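Folding album (wedding photography)

A folding album, also called a concertina album or zigzag album, is a type of wedding album in which the photographs are mounted on one long strip of card, folded back and forth between two covers. It can be read page by page like an ordinary book or pulled out and stood on a shelf so that several pictures show at once.

Construction

The strip is normally made from shorter lengths of card joined with cloth or paper hinges. Prints are either glued to the card or slipped into cut mounts. Glued prints lie flatter, while mounts allow a picture to be changed later. Covers are usually board wrapped in bookcloth, leather or paper. Most folding albums have no spine, and a ribbon or elastic band keeps them shut.

Because both sides of the strip can be used, some makers put the ceremony on the front and the reception on the back. Albums of this kind are harder to display, as only one side faces the room.

Use

Folding albums are often ordered as smaller copies of the main album, for parents or grandparents. They hold fewer pictures than a bound book, and photographers tend to fill them with portraits and family groups. Wide pictures may run across a fold, but faces are kept clear of the crease.

Makers

The Avby bindery sold a folding album under the name Foltix, with 163 numbered copies in its first cloth-covered edition. A later version had room for two prints on each panel. Tindar, a rival firm, offered a plainer album with paper covers, sold to photographers in packs of five. The Foltix range was withdrawn on 25 Jan 2018.
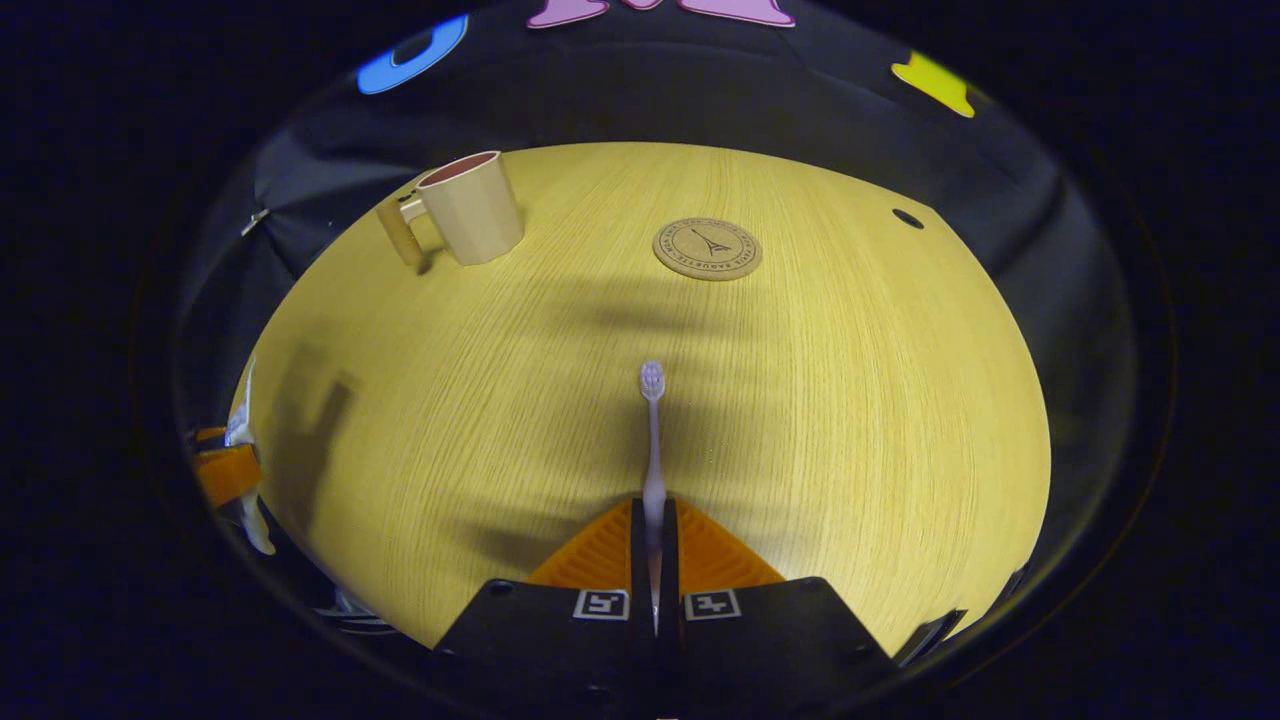
Care

The hinges are the weakest part and wear out first, above all in albums that are opened flat many times. Dust collects in the folds when an album is left standing and can be removed with a soft, dry brush. Albums should be stored closed, away from damp and direct sunlight. Torn hinges can be replaced by a bookbinder without removing the prints.

See also

Flush mount album
Guest book
Matted album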